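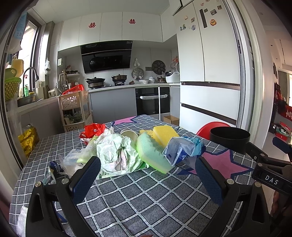

The Bautista Fund is a disability rights nonprofit that trains and pays independent monitors to visit group homes and other residential care settings for adults with developmental disabilities. It was founded by Loukia Vlachopoulos, a former special education aide, and is run by a board of 5 members.

History

Vlachopoulos started the fund after her brother was moved between 3 homes without notice to the family. At first it operated a phone line that helped relatives file complaints and request care records. Monitoring visits began later, under written agreements with individual home operators. Yi-an Ki, an attorney, became executive director when Vlachopoulos stepped down — she remains on the board.

Activities

Monitors work in pairs and speak with residents in private. Their reports cover staffing, meals, medication logs and the use of restraints. Operators have thirty days to respond before a report is released. In its most recent annual summary, the fund listed 214 visits and 771 calls to the phone line.

The fund also supports legislation requiring that suspected abuse be reported directly to local police. Some operators have objected, arguing that minor incidents would be treated as crimes.

Funding

Most income comes from private donations and a walk held each June. The fund does not accept money from the homes it visits.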